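Robot Programming Laboratory
Unit 6: Recording demonstrations on a two-armed robot
Course notes, revised July 15, 2022
Instructor: Marlies Eberhard. Laboratory supervisor: Remo Rainer.

6.1 Two ways of showing a task

In hand guiding, the operator takes hold of the arm and moves it through the task while the controller compensates for gravity and logs the joint angles. The recorded path is one the arm can reach by definition. The drawbacks are that the operator's body blocks the cameras, and that two arms with two grippers need more hands than one person has.

In remote control, the operator stands clear of the robot and drives it through an input device. The motion of the device is mapped to the motion of the gripper, and inverse kinematics supplies the joint angles. The operator's hands stay out of the camera views, so the recorded images resemble those the policy will receive later. The cost is delay, loss of touch, and a learning period for the operator. In this unit the Haltent leader arms are used for remote control. Hand guiding was treated in Unit 5 and is needed again only for question (b) in Section 6.6.

6.2 What is recorded

Each demonstration is stored as one episode. An episode contains the joint angles of both arms, the commanded and measured gripper openings, the wrist camera streams, and a text label for the task. All streams carry a time stamp from the same clock. Commands and measurements are stored separately – the difference between them is often the only evidence of contact in the file.

Note that a gripper that has closed on thin fabric and a gripper that has closed on nothing give almost the same measured opening. For cloth tasks the images must settle the question.

6.3 Wrist views

A wrist camera moves with the gripper. Its view of the work is close, but it changes with every rotation of the wrist, and a fixed object can cross the whole image while the arm travels a short distance. Wide lenses are used so that the workpiece stays in view near the grasp. Straight edges are strongly curved toward the rim of the image circle. Do not correct the curvature before training unless the same correction is applied at run time.

When reviewing an episode, first establish which way the camera is facing. Then look for the cloth, the gripper and the supporting surface, in that order.
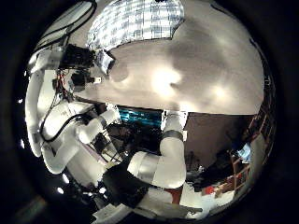
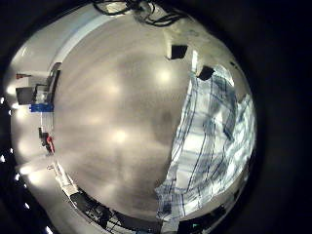
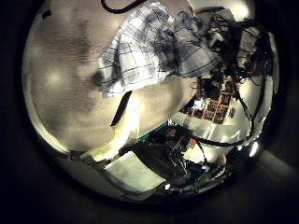
Figure 6.1. Wrist camera views. First: the robot's torso and its other arm. Second and third: plaid cloth at different camera poses.

The first view contains little information about the cloth but a good deal about the robot. The bend of the elbow and the attitude of the black gripper can be read directly and compared with the logged joint angles. This is a quick check for a time offset between the streams. In the other two views the cloth is crumpled, and its plaid grid bends with the folds. The grid is useful to a human reviewer, who can judge from it how the fabric lies. A policy trained only on patterned cloth may come to depend on it, and plain cloth should be included in the training set.

Bright reflections also need attention. They shift as the wrist moves and can be mistaken for part of the workpiece by a segmentation step. The Skatus review tool allows such areas to be masked by hand.

6.4 Recording procedure

1. Move both arms to the start pose and zero the leader arms.
2. Place the cloth. Vary its position and folds between episodes.
3. Start the recording, wait for the tone, then begin to move.
4. Work at an even speed. Pause before closing a gripper, but do not stop during transport.
5. If a grasp fails, recover and continue. Mark the episode "recovery" afterward.
6. Return to the start pose before ending the recording.

An episode is discarded if a stream is missing, if an emergency stop was triggered, or if a person touched the cloth while the recording was running. A slow or clumsy episode is kept and given a lower rating.

6.5 Data set for this unit

The class set consists of 69 episodes, recorded with 2 operators. Split the data by operator as well as at random, and report both results. A policy that does well on the random split and poorly on the operator split has probably learned one person's habits – approach angle and pause length are the usual ones.

6.6 Questions for the report

(a) Why can a recorded command differ from the measured position when the gripper is in free space?
(b) Which parts of a two-armed cloth task could still be taught by hand guiding?
(c) How would a fixed overhead camera change the review described in Section 6.3?

Reports are due in November. Reading: Þórarinsdóttir, chapter 2; Medwood laboratory manual, section on leader arms.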